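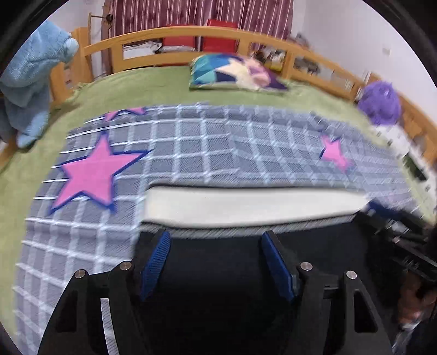
Guest bed, small room. Star blanket over the green sheet, pillow and towel at the far end.

July, morning

Back on the bedding notes. The question from last month was whether the small room should go over to one top layer or stay with two, and whether the fuzzy sheet is worth its drying time. Leaving the bed made up with both until we decide.

Layers as they stand, from the mattress up: green fuzzy sheet, then the plaid star blanket. The sheet is the Pladau one. It grips the blanket well and the blanket doesn't slide off in the night the way it did over the old cotton. The drawback is lint. Anything dark put down on that bed picks up green fluff, and it takes a roller to get it off again.

The blanket is the better of the two we bought. The stars have kept their blue outlines and the pink hasn't gone dull. It creases easily but shakes out. I had it down as too short for this mattress, and it is a little short if you want it tucked at the foot. Laid flat with no tuck it does fine, and the green shows at the sides. I don't mind that.

Pillow with the triangles stays. The purple pom-pom is no use to anyone but Hema wants it kept on the bed, so it goes back each time. Light blue towel goes over the side of the bed for now — the hook behind the door came out of the wall again. Need a longer screw or a different hook. Thomas brackets might do, there are two left in the drawer.

Washing, same settings as before: cold, low spin, liquid and no softener. 50 ml of the Gullmont liquid for the sheet, less for the blanket. The softener flattened the pile last time and it took several washes to come back. Sheet and blanket go in separately. Together they ball up and the middle of the blanket comes out still soapy.

Drying: sheet over the rack, turned once. Blanket can go on the line if there's no wind. Don't use the dryer for the sheet, even on the low setting. We tried it in the spring and the edges went hard.

11:40

Started on the dark clothes. The bed is the only flat surface big enough in this room, so the black things get sorted and folded there. Spread the black one with the wide white band first. The band is what makes it awkward: fold it through the middle and the white ends up on the outside against the other blacks, and it marks. Trying it with the band turned under, then in from the sides.
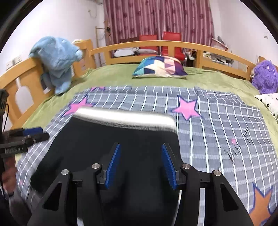 Thenmozhi Ramasamy would put an old cotton sheet down first and fold on that, then lift the whole sheet off with the pile on it. She does it with her own black things and gets no fluff at all. She also thinks the white band should go to the inside with a sheet of tissue against it, and that turning it under will leave a ridge you can't iron out.

Fair point on the ridge. Will try her way next time, the old cotton sheet is in the hall cupboard under the Dadelgate box. No tissue in the house, a clean pillowcase might serve.

Also to settle: where the dark clothes go once folded. The lower shelf is full of towels. If the towels move to the bathroom the shelf is free, but then the bathroom needs the second rail put up, and that's back to the hook problem.

To do
Hook or bracket behind the door
Order lint roller refills, 4 this time
Ask Hema about the other blanket, whether it's going to her place or staying
Weigh the green sheet dry and then straight from the spin. The last figure in the book is from the old machine
Check slats on the near side, one creaks

Leaving the two layers on until the weather turns.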